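作業場の照明を見直している。天井は白で梁と根太が露出、その間に細長い器具が吊ってある、という部屋。今月(2月)に入って夕方の手元が暗いという話が出たので、順に測っていく。長くなるのでつなげて書く。

まず条件。測定は17時以降、外光がほぼ切れてから。照度計は作業面に水平置き、1点につき7回読んで中央値を採る。平均にしないのは、人が横を通ったときの落ち込みを拾いたくないため。

作業面の中央で628 lx。手前の縁で478 lx。細かい手作業をするには手前が足りない。体は縁の側に立つので、実際に暗いと感じる位置と数字は合っている。

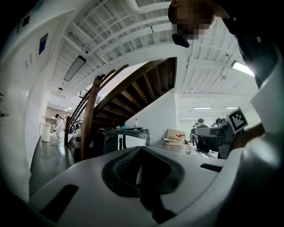
器具の向きの話。長手方向が作業台の長辺と揃っていないので、手を出すと影が斜めに落ちる。右利きの人と左利きの人で評価が割れていたのはこれが原因だと思う。Giorgia Costaは「問題なし」、Aldo Pirasは「自分の手で見えない」。同じ台の同じ位置での感想。

梁の影響も少しある。器具が梁の下面より上に引っ込んでいると、梁が遮光板として働く。白塗りなので反射で多少戻るが、直射分は戻らない。吊り高さを梁の下面より下げるのが先で、灯数を増やすのはその後。

建物は1981年の竣工。当時の図面に照明の記載はあるが、現状とは一致しない。途中で誰かが足している。回路の分け方も図面と違うので、スイッチを1つずつ切って対応表を作り直した。手間はかかるが、これをやらずに器具を注文すると後で困る。

器具の候補はHevadeoとJultico。どちらも長尺の直付け/吊り兼用。Hevadeoは配光が広く、壁まで明るくなる。Jultico は狭く、台の上だけ稼げる。今回欲しいのは台の手前側なので、Julticoを2列に振る案が有力。グレアは実物を見てから判断する。

Remo Sartoriから「色温度は揃えるのか」と質問。揃える。混在させると、木部の色が場所によって違って見える。塗装の確認をする人がいるので、4000 Kで統一の予定。

次、階段まわり。らせん階段は踏板が木、側が白。階段の下は白い壁で、反射率は悪くない。問題は段裏で、茶色の面が扇形に並ぶぶん、上からの光が下に来ない。階段の近くに立つと頭上だけ急に暗くなる感じがある。

ここには上向きの補助灯を1つ置いて、白い側板と天井に当てる案。直接光を足すと踏板の影が床に放射状に出る。昇り降りする人の足元でそれをやると段鼻が読みにくい。間接で薄く回すほうがいい。
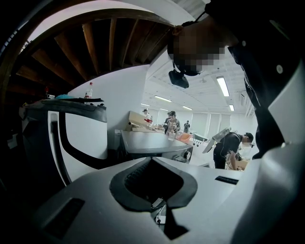 らせん階段の段裏。赤いキャップの透明ボトルと青い布も見える。

物の置き方についても一点。上面が暗い色の場所に小物を置くと、照度の数字が足りていても見つけにくい。照度計は面に届く光しか測らないので、面の反射率は別に考える必要がある。透明なボトルは特に輪郭が出ない。キャップに色があるかどうかで探しやすさがかなり違う。

Giorgia Marinoの提案で、小物の定位置に明るい灰色のマットを敷くことにした。白だと光りすぎて目が疲れる。マットはMessinaの在庫品を切って使う。費用はほぼゼロ。

今後の順番。
1. 吊り高さの変更
2. 再測定(同じ点、同じ時刻)
3. 手前側が足りなければ器具の追加
4. 階段の補助灯

1と2の間に他のことをしない。複数同時に変えると何が効いたか分からなくなる。前回、Etovの調光器を入れたときにそれで失敗している。

調光の下限付近でちらつく件は未解決。器具側か調光器側かの切り分けが済んでいない。Gualtiero Paceが予備の電源を1台持ってくるので、差し替えて確認する。結果はこの下にぶら下げる。

測定点の配置図がほしいという人がいたので補足。台の四隅から内側に150 mm、それと中央、手前の縁の中点。計6点。階段側は踊り場がないので、上り口の床で1点だけ取っている。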